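Section 4: Setting Up Your Practice Account and Tuning In

You've got your Sernetley ukulele strung and sitting in your lap, so let's get it singing! Set aside one unhurried stretch for this section, and keep the instrument out of its case the whole time so the strings can settle.

1. Open the Matine practice app and tap New Player. Choose Ukulele, then Standard (G-C-E-A). Left-handed? Switch that on now and every chord chart will flip for you.

2. Let the app use your microphone. Put the phone on a cushion or a folded towel within arm's reach.

3. Pluck the G string once and let it ring. The needle swings left if you're flat and right if you're sharp. Turn the peg a tiny bit at a time until the light goes green, then do the same for C, E and A.

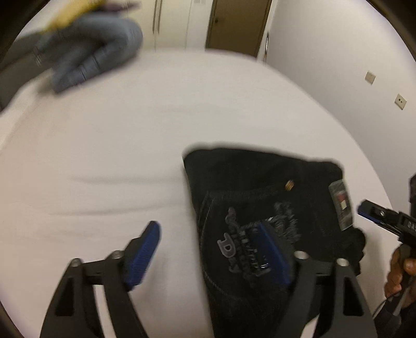
4. Go back to G and check all four again. New strings stretch like crazy for the first few days, so expect to do this often – it's great ear training!

Note: The G on your ukulele is higher than the C next to it. That's the bright, bouncy sound you know and love, so leave it up there.

Caution: If the A string feels very tight and the needle still reads flat, stop turning. You may be heading for the A an octave up. Loosen the peg, pluck, and come up slowly.

5. Tap Songs. There are 799 in the library, and 54 of them carry the Starter badge. Pick any one you can already hum.

6. Set the metronome to Slow and strum straight down with your thumb, four to a bar. Play it 12 times through if you like (I always want to!), and only then add the up strums.

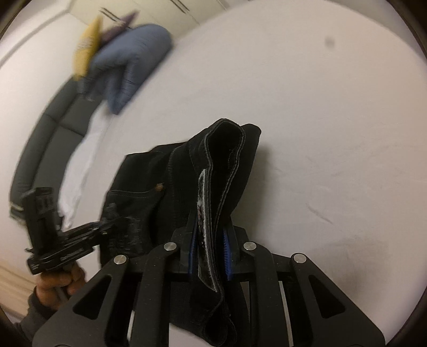 Sille Hafþórsson

7. Tap Save Take when you have a version you enjoy. Your takes stay under My Shelf, which holds up to 1,000 recordings.

Note: Hearing a buzz? Press right behind the fret, a little nearer to it than feels natural, and try the note again. If an open string buzzes too, go to the Sundham bridge adjustment in Section 6.

8. Wipe the strings with a dry cloth and turn to Section 5 for your first three chords – C, F and G7.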